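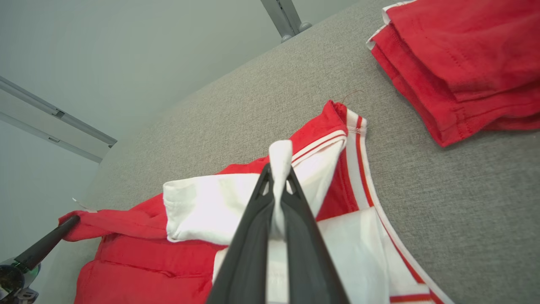 Does the page:line numbering in a rough draft hold when the certified transcript comes out?
Only by luck. The certified version is repaginated after the reporter's final edit, so any cite taken from a rough has to be checked against the certified pages before it goes into a filing.

Forum: Litigation Support > Transcripts and Exhibits
Topic: Rough-to-certified cite conversion, large matter

marginline
Member, Hultport

The two lines at the top are from our office FAQ and I agree with them as far as they go. My problem is volume. We have 31 transcripts in one matter, all with roughs, and the associates built their issue outlines from the roughs. Certified copies have been coming in since October. The outlines now contain several hundred page:line cites and the drift is not constant within a transcript. In one volume the first 40 pages match exactly, then an index page and a corrected colloquy push everything down by nine lines, and after the lunch recess it is off by more than a page.

We use Zernaveck for transcript management. Its import has an "update from final" option. Has anyone run it on a full set, and does it move the annotations or only replace the text underneath them?

k_venkataraman
Senior member

It moves them, within limits. The tool takes the annotated text string in the rough, searches for the same string in the certified version within a set window of pages, and reattaches the note if it finds one match. If it finds none, or more than one, the note goes into an unresolved list. Default window is two pages. For a transcript with the drift you describe I would set it to five.

Short answers are the weak point. A note attached only to "I don't recall" will match a dozen places. Extend the highlight to include the question before you run the update.

Kamala Venkataraman

steno_rtw
Member

Reporter here. I would ask why outlines are being built from roughs at all. My rough carries a disclaimer on every page stating that it is uncertified and may not be quoted or cited. It has untranslated steno in it, speaker IDs that get fixed later, and spellings I haven't confirmed with counsel. The page breaks are whatever my software produced at 5:40 p.m. before I sent it.

marginline

Nobody is filing from them. The outlines are internal. The next witness was two days after the last one for most of that month, and waiting on the certified copy was not an option.

steno_rtw

Then order expedited. A rough is for preparing that evening. An outline that survives for months is a different use, and you are now paying for the difference in paralegal hours.

docket_hand
Member

Disagree with this. Expedited on 31 volumes would have cost more than the fix will, at least at the rates we see. And the outline would be needed either way. Working from a rough is normal in every office I've been in. What goes wrong is that people write the cite as a bare 112:14 with no marker. We put an R in front (R112:14) until it has been converted, and a search for that pattern in the final brief has to come back empty before it is filed.

k_venkataraman

The R prefix is good practice. I would add the volume number as well, where a witness sat for more than one day. Some firms number continuously across volumes and some restart at page 1, and roughs often restart even when the certified set will not.

marginline

That explains one of ours. The Falcão deposition ran two days, the rough for day two began at page 1, and the certified volume begins at 247. I had put it down to an import error.

celico_tx
Member

On the update option, one warning. We ran it with a wide window on a matter with interpreted testimony. The interpreter's corrections had been moved in the certified version, and the tool reattached a number of notes to the first rendering of an answer instead of the corrected one. The text matched exactly, so nothing went to the unresolved list. We found it by hand. I would spot check at least 20 notes per transcript, more if there was an interpreter.

docket_hand

Twenty per transcript on 31 transcripts is most of the work the tool was supposed to save.

celico_tx

It is a fraction of several hundred, and you don't have to spread them evenly. Check the ones that will be quoted. Those need to be read against the certified text in any case, word for word, for changes in the wording and not only in the location.

steno_rtw

Correct, and this gets overlooked. The words change too. In my last technical witness I had "can" in the rough and "can't" in the final, after I listened to the audio. A tool that matches on strings will at least fail on that one, if the highlight covers it.

Also remember errata. The certified transcript is not altered when the witness returns an errata sheet. The page:line stays the same and the change is listed separately. If your outline quotes a line the witness has changed, the outline needs a note to that effect. No software I know of adds it automatically.

marginline

Noted. We have errata on 23 of them so far.

Results from a test run on two volumes, window set to five pages, highlights extended to include the question:

Volume A, no interpreter, 64 notes. 61 reattached, 3 unresolved. All three unresolved were places where the speaker ID had changed.
Volume B, heavy colloquy, 88 notes. 79 reattached, 9 unresolved. Of the ones I checked by hand, one was wrong. It had attached to a question that counsel repeated verbatim a page later.

The cites typed into the Word outlines are a separate issue. The update does nothing for those, as they are plain text.

k_venkataraman

Export the annotation report before and after the update, sorted by creation date. That gives you old cite and new cite in the same order, and you can paste them side by side into a spreadsheet. Use that table to replace the cites in Word. Work on R-prefixed cites only, or you will convert some of them twice — a converted 112:14 can be identical to an unconverted one elsewhere in the same outline.

docket_hand

Do the replacement per witness, too. Over a whole outline the table will have duplicates.

marginline

The outlines are already split by witness, so that part is simple. Adding the prefix first, then the export. I still think the FAQ should say something about restarted numbering and I'll send the office a revision.

steno_rtw

Put the disclaimer language in it while you're there.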